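**Household and Shop Chores Working Group - minutes, 20th February**

Present: Nadhirah Krishnan (chair), Melur Hutapea (minutes), two from Clekero, one from Preltov. Tarigan sent apologies and a very long spreadsheet.

**1. Minutes of the last meeting**

Agreed, with one correction. Item 5 should read "the arm will be able to clear a table" and not "the arm cleared a table." Clekero asked whether the distinction mattered. The chair said it was the only thing this group was set up to notice.

**2. Can it tidy yet?**

Nadhirah opened by reminding everyone of the question we have been asked to answer by September: would a reasonable person, running a small shop or a house with children in it, hand over a chore to one of these machines and leave the room. We have spent six meetings on the first half of the sentence. The general feeling is that "leave the room" is where the money is.

Discussion moved to sorting small goods between bins, the chore we picked because it sounded easy. Preltov's view is that picking up a jar is now a dull problem, and that dull is a compliment. A rigid jar with a lid is about as polite an object as a gripper will ever meet. 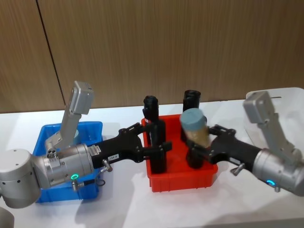 Clekero disagreed on crowding. One jar on a bare table is a demo. A jar going into or out of a bin that already has tall things standing in it, with a second arm busy in the same bin, is much closer to a stockroom at closing time. Two arms need to share a space about as well as two cousins share a kitchen - and the cousins at least can shout.

Melur asked what happens when the lid isn't on properly. There was a pause. Clekero said the arm assumes the lid is on. Melur said so does everyone, once.

**Action:** Preltov to add loose lids to the test list. Contents to be something cheap and easy to sweep up.

**3. Soft and awkward things**

Taken ahead of item 4 so that Preltov could catch a train.

The spreadsheet from Tarigan lists 40 everyday objects in order of how much trouble they cause. Jars are near the bottom. Near the top are socks, bags of any kind, anything on a cord, and brushes. The group spent longer on brushes than the agenda allowed. The trouble is that a brush has a right end and a wrong end, and where you hold it decides whether you can set it down neatly, stand it up, or do any brushing with it.

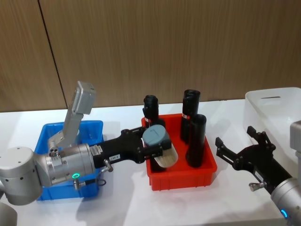

Nadhirah asked whether "put away" and "use" should be scored separately. Strong agreement. A person who can put the brush in the bin can usually also brush with it, so in job ads we lump the two together. With machines we can't. Putting things away is a skill by itself, and so far it's the one we keep getting offered.

Clekero said customers would be perfectly happy with a machine that only puts things away. Melur said she would be happy with a teenager that only puts things away. The chair asked that this be left out of the minutes.

**Action:** Melur to split the score sheet into "put away" and "use." Tarigan to be told, gently, that there are now twice as many columns.

**4. Cost**

Clekero tabled a figure of 3,000 a month for a two-arm station, support included. Preltov asked what support meant. Support means a person. Preltov asked how much of the person. Clekero will come back on this.

The chair pointed out that our question says "leave the room," and that a station with a person standing next to it does not pass, however nice the person is.

**Action:** Clekero to supply hours of human attention per shift.

**5. Lelumix**

Lelumix have asked to join and offered to present on laundry folding. Agreed they may join. Agreed they may present on one towel. If the towel goes well, a fitted sheet can be discussed.

**6. Any other business**

The kettle in the meeting room is still broken. Clekero offered to look into automating it. Declined; the group would like a kettle.

Next meeting: same room, once Clekero has the hours. Score sheets to Melur beforehand, please, in the new format.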